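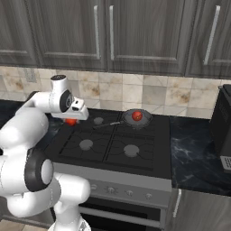
Figure 7.1 A simulated arm holds one tomato over the cooktop while a second sits in the frying pan. Kitchen task from the Noder practice kit.

Chapter 7
Choosing a Practice Kit: A Close Look at Noder

Moving a tomato sounds like the easiest job in the kitchen. You have done it thousands of times without giving your fingers a single instruction. Now try writing those instructions down! How wide should the hand open? How hard should it squeeze? Where does the wrist go so that the hand doesn't bump the stove on the way in? By the end of this chapter you will have answers to all of those questions, and you will have tested them on an arm that can't break anything in your classroom.

In Chapter 6 we wrote motion plans on paper and checked them by hand. That was good training, but paper never talks back. A simulator does, and quickly. It lets you run a plan, watch it go wrong, change one number, and run it again before the person next to you has sharpened a pencil. The simulator we'll work with is Noder, a software kit for schools and beginners sold by a small firm called Fuletti. We'll use it as our case study, and we'll also review it, since picking the right tool is a skill you'll need long after you've forgotten which menu does what.

What comes in the kit

Noder includes 30 ready-made tasks set in homes, shops, and workrooms. Each task gives you a room, an arm, a set of objects, and a goal written in one plain sentence. You can solve a task by dragging the arm through a series of poses, or by typing short commands in the script window. Most beginners start by dragging and switch to typing within a week or two. I'd encourage you to try both on the same task, because the drag tool writes a script as you go — and reading that script is a wonderful way to learn the commands.

The manual runs to 177 pages. Please don't read it front to back. The first 20 pages cover setup and the basic moves, and they are clear, friendly, and well worth an evening. The section on contact settings is much harder going, and we'll work through the parts you need together in Section 7.3.

How it did in a real classroom

Struan Lennox used Noder with two groups at Gronduldale in July, and his notes shaped a good part of this chapter. His students loved the kitchen tasks best. They got attached to them! One pair, working on Lab 2, rebuilt their grasp from scratch after their first version kept letting go of the tomato halfway across the stove. Lennox wrote that the replay tool earned its place that afternoon: the pair stepped back through the run and spotted that the hand was closing too high on the fruit.

Lorcan Flanagan, who teaches an evening course at Cairns, was a little cooler. He liked the tasks but found the error messages too short to help a new user. "Grasp failed" tells you very little. He also wished that students could save several versions of a script side by side. Both complaints are fair, and I ran into them myself. Keep a notebook open while you work and write down every change you make.

Words to know before you start

Pose: the position and angle of the hand at one moment.
Waypoint: a pose the arm passes through on its way to somewhere else.
Grasp: the way the hand holds an object.
Clearance: the space between the arm, or whatever it is holding, and the nearest thing it could hit.

Warm-up

Look again at Figure 7.1 and choose a spot on the cooktop where you would like the held tomato to end up. Sketch the path from above, then from the side. Mark at least one waypoint, and circle the place where you think clearance will be tightest. Save your sketch — you'll turn it into a script in Section 7.1.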